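4. Evaluation of the Karken Kitting Package

4.1 Product and task

Karken is sold by Drastura as a complete kitting package: two arms, wrist cameras, grippers and a license for the Tymoshchuk control software. We tested it on parts sorting of the kind done ahead of small appliance assembly. Stock bins stand on both sides of the table, and a shallow steel tray between them receives the kit. A full kit holds a round circuit board, a pair of motors and a wire harness.
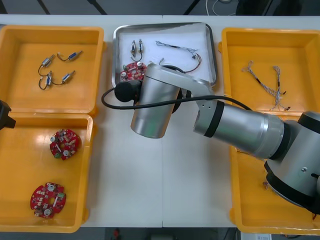
Figure 6. Work cell with stock bins at left and right and the paper-lined kit tray at top center.

4.2 Handling of flexible parts

Rigid parts gave little trouble during setup. Harnesses took most of our time, as their shape changes with every pick and the leads tend to catch on one another. The Drastura manual recommends closing the fingers next to a tape band, where the wires are held together and the bundle is stiffest.
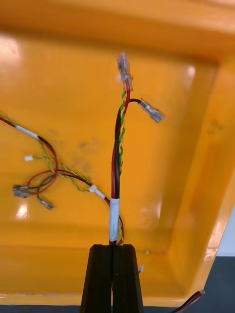

We followed that advice for all 128 harness trials and left the grip force at its factory setting. A trial was scored as a success only if one harness reached the tray with no second harness attached. By this rule the package completed 81 trials. Most failures were double picks — two harnesses lifted as one — and the software did not flag them.

4.3 Operator effort

Each part type was taught with 50 demonstrations. Rogelio Quiambao and Dexter Layug recorded these over several mornings in March. Logs from the full study cover 1,917 arm motions, including aborted ones. Restarting after an abort required a walk to the console, and both operators listed this as their main complaint.

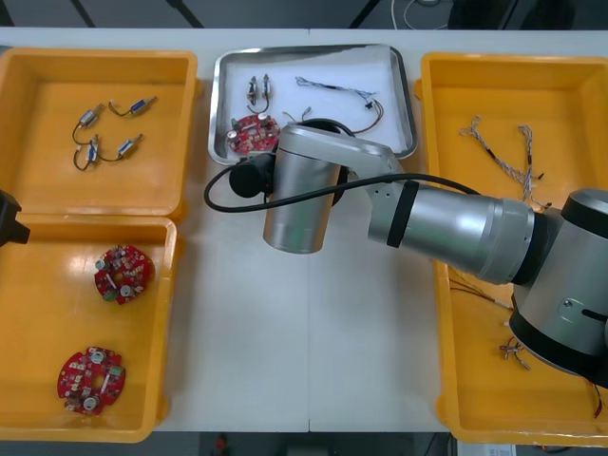
Divina Talavera, commenting on an early draft, objected that the double picks should be charged to the bin layout and not to the product. She would have hung the harnesses on pegs. We kept the bins, given that the Wurnard plant we modeled the task on stores its harnesses loose and has no plans to change. Her point does limit how far the harness result can be carried over to other sites.

4.4 Order of placement

The package lets the user set the order in which parts are placed. We put the board first and the harness last. 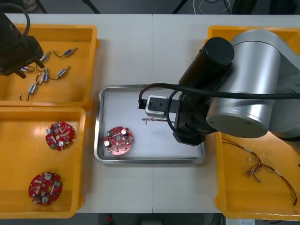
Figure 7. Harness held over the kit tray, to the right of a circuit board.

Reversing the order is possible, but long leads can then spread into the space needed for the board. We did not test reversed orders in full.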